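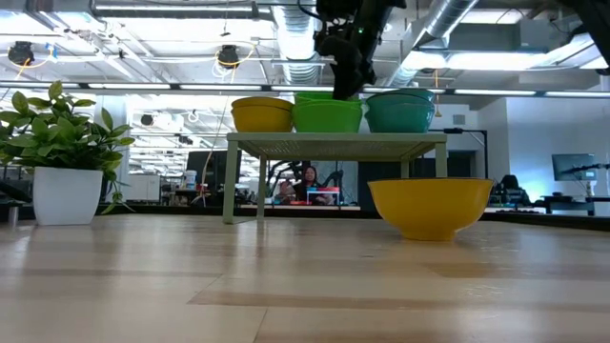

Bowls sorted by color on a small shelf stand, with one yellow bowl on the table.

How to Store Plastic Bowls on a Shelf Stand

By Kazimiera Dudek

Plastic bowls take up more cupboard space than they should. They get pushed to the back, the sizes get mixed, and the one you want is always under the others. A small shelf stand fixes most of this. It gives you a second level to work with, and the bowls stay where you can see them. The job takes less than an hour, including washing.

What you need

A shelf stand with a flat top and four legs
Your plastic bowls, all of them
Dish soap and a soft sponge
Two dry dish towels
A tape measure
Felt or rubber pads for the legs (optional)

Step 1: Get all the bowls out

Empty the cupboards, the drying rack and the dishwasher. Check the refrigerator too, and the car if you take lunch to work. Put everything on the table. If you leave some bowls out of the sort, you will be making room for them later and the stacks will have to be redone.

Look each bowl over while you have it in your hand. Run a thumb around the rim. Light scratches inside are normal. A crack is a reason to stop using the bowl for food, and so is a surface that has turned rough or sticky. Cracked bowls can go to the garage for screws or seed packets.

Step 2: Wash and dry

Wash the bowls in warm water with a little dish soap. Skip steel wool and scouring powder, which dull the plastic. For tomato stains, spread a paste of baking soda and water over the spot, leave it while you wash the rest, and rinse.

Dry every bowl with a towel, then let them stand upside down on the second towel for 53 minutes or so if you can spare the table. I use the time it takes to run the washing machine. A bowl that goes into the stack wet will stick to the one below it and may smell by the end of the week. Pay attention to the ring on the underside, where water collects.

Step 3: Choose the spot

Put the stand on a level surface. A tabletop, a counter or the floor of a deep cupboard will all work. Keep it away from the stove and from any lamp that gets hot. Sunlight through a window will fade strong colors over a year or two, so a shaded part of the kitchen is better.

Measure the height before you commit. You need room for the stand, the tallest stack on top of it, and enough air above that to lift a bowl straight out. Mine is in the pantry, and the shelf above had to go up one peg.

If the table has a glossy finish, put pads under the legs. Lift the stand when you move it and don't drag it.

Step 4: Sort

Sort by size first. Bowls of the same size and shape nest down into each other and make a short, steady stack. Bowls that are almost the same size are the ones that jam.

If all your bowls are the same shape, sort by color. I keep yellow on the left, green in the middle and teal on the right. The order doesn't matter, but pick one and keep to it. In our house each color has a job. Yellow is for cereal and soup, green is for salad, and teal is for snacks and for anything that goes outdoors. When someone asks for a bowl I can say the color and they come back with the right one.

Mixed sets can be sorted the same way. I have some older bowls from a Gemia set and some newer ones from Clonside, and they don't nest well together even though they look close. They get separate stacks.

Step 5: Stack and place

Build each stack on the table first. Set the bottom bowl right side up and lower the next one in without pressing. It should settle by its own weight. If it tilts, it is the wrong size for that stack.

Lift the finished stack with both hands under the bottom bowl and set it on the stand. Put the middle stack down first, then one on each side. The stacks can be close together, with the rims nearly touching, but they should not push against each other. If you have to lean one over to fit the next, take a few bowls off and store them elsewhere.

A stand with a mesh or perforated top is useful here, as a little air gets to the bottom bowl. A solid top is fine if the bowls are fully dry. In either case, check that the whole base of each bowl sits on the surface and doesn't hang over the side.

Step 6: Taking bowls out and putting them back

Take from the top, straight up. If two come up together, hold the lower one by the rim and turn the upper one a little until it lets go. For two that are really stuck, run warm water over the outside of the lower bowl and put cold water in the upper one. Wait a minute and pull. Don't pry them apart with a knife.

Returned bowls go on top of their own color. If one is left on the table after a meal, wash it before it goes back, even if it only held crackers. Oil from one bowl ends up on the bottom of the next.

Using the space underneath

The area under the stand is good for flat things: lids, a cutting board, folded towels. A single bowl can also stay in front of the legs if you use it every day. I leave one out for fruit. Keep tall items out from under there, or you will knock the stand reaching for them.

Upkeep

Wipe the top of the stand when you wipe the counter. Twice a year, take everything down and wash the stand in the sink. I do it in November, before people come to stay, and again in spring. For a mesh top, use an old toothbrush and let it dry completely before the bowls go back.

If the stand starts to rock, check the legs one at a time. A pad has usually come off. Replace all four together so they are the same thickness.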